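Textile Care and Storage, Unit 4 handout
Long-pile faux fur: looking, cleaning, putting away
Prepared by Ratih Govindasamy for the evening group, room 88

In the last unit we worked with flat fabrics, and most of you found them quite easy to fold. Faux fur asks for more patience. The pile has a direction, it hides seams, and it keeps the shape in which it was stored. A piece that was pressed in a box since August will need some time before we can judge its real condition.

Please begin always with looking. Lay the piece on a short-pile cloth of a strong colour. White fur on a white table shows you very little, but on red even the single strands at the border are easy to follow. Do not brush anything yet. Write on your sheet where the tufts fan out, where they lie flat, and where fur covers the join to another fabric.
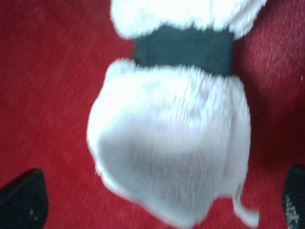
The join is the difficult part. When a smooth or close fabric meets a long pile, the fur falls over the seam and you cannot see the stitches. Part the fur with two fingers and follow the seam slowly from one end to the other. If you find a loose thread, mark it with a pin and leave it -- we do repairs in Unit 5, not before.

Colour needs attention also. White faux fur can look pink when it lies on something red, and this may be only reflected light. It may also be dye that has moved from the cloth. To know which one, carry the piece to a neutral grey surface and look again. If the pink stays, note it as a possible stain and show it to me or to Dewanti Sembiring before you use any water.

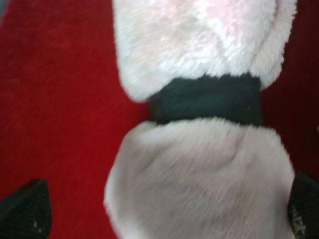
Figure 2. White fur with a pale pink tint, dark green band at the waist.

Cleaning, in short:
Shake the piece gently outdoors.
Comb from the tips of the pile toward the base, with a wide comb.
Test the dark parts first with a damp white cloth. Dark green and black can bleed into white fur.
Use cool water and very little soap.
Dry flat, away from the heater.

For storage we use the deep Hutapea boxes, number 936 in the supply list. The shallow ones (829) are for scarves only. Put tissue under the narrow part of the piece, so the fuller parts on both sides do not carry all the weight. Do not tie anything around the fur.

For next class: bring one faux fur item from home, with your looking sheet filled in on both sides. Spare sheets are in the grey folder beside the sink.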